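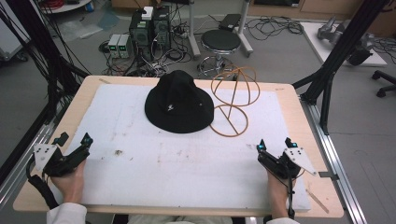 Step 1. Clear the sheet

Cell here is the two-handed one, hand-held grippers at an aluminum rail table, bucket hat and wire hat frame as the work. Brush crumbs off the foam before you touch anything. Stains can stay. Cables down past your wrists, check both hands, then pick up.

Step 2. Check marker plates

White triangles with the black dots. Wipe with a dry cloth, no alcohol. If a plate rocks, snug the screws and redo the Flomgate calibration, all of it. Skipping it cost us 700 takes in October.

Step 3. Finger pads

Look at the felt faces straight on. Fuzz is fine, bald spots arent. Swap both pads on a hand together, never one. Stelwood spares, bottom drawer. Old glue comes off with a plastic scraper, NOT a blade. Press the new pad down and leave it 53 minutes, lunch basically.

Step 4. Grip test

Hat first, by the brim. Then something thin, we use the cord. Lay it in a loop, lift one end slow, watch for slipping at the pad. Try it 2 times per hand. If it slips check the pads are parallel before you blame the felt.
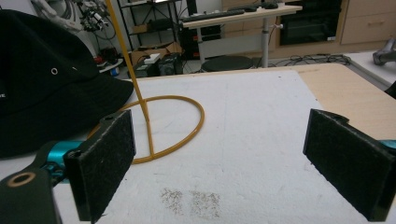
Step 5. Log it

Pad swap goes in the Hayashi sheet with the take number you stopped at (last one was 3528). Write which hand. Left and right get mixed up alot so write the word out, no L/R.

Step 6. Restart

Close the grippers fully once, open, then start recording. If the width reads off zero go back to step 3.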